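Shiuli Bhuiyan had been sitting on the bottom step of the gym bleachers for so long that the cold had come right up through her shorts, and still she hadn't decided whether to run. It was November, and at Tunumham Middle School November meant the mile, whether you had slept or eaten or could breathe through your nose.

"You could say your ankle hurts," said Fanni, who was lying flat on the bench with her gym shirt pulled over her knees. Fanni Bárány's ankle had hurt since sixth grade, and it had served her very well.

"Which one did you use last time?"

"Left. Use the right, he's got it written down."

He was Mr. Dzene, who kept everything in a green notebook held shut with a rubber band, and who had once, long ago and far from here, run for a club called Venckus. He never brought it up himself, but there was a picture of the team in his office, all elbows and mustaches, and Shiuli always looked at it when she went in to borrow a hair tie.

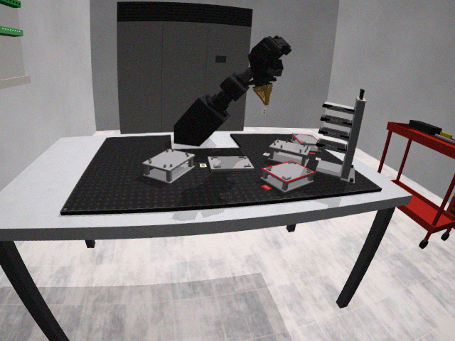 A robotic arm above a table with a black breadboard mat.

She did run, in the end, mostly to keep warm. Kyung-tae Kang passed her on the first lap and again on the third, saying "sorry" both times in such a worried voice that she laughed and got a stitch. By the last lap the fast kids were already on the grass with their shoes off, and Fanni was leaning over the fence (on both ankles, bless her), yelling as if it were the Olympics.

"Come on, Shiuli! Ninety more steps! Okay, maybe more than ninety!"

Mr. Dzene clicked his watch and wrote something down, and she stood there dripping, with her hands on her knees.

"Is it bad?" she asked.

"It is thirty-six seconds better than your last one," he said, and he snapped the rubber band back around the notebook and went off to see about Fanni's ankle.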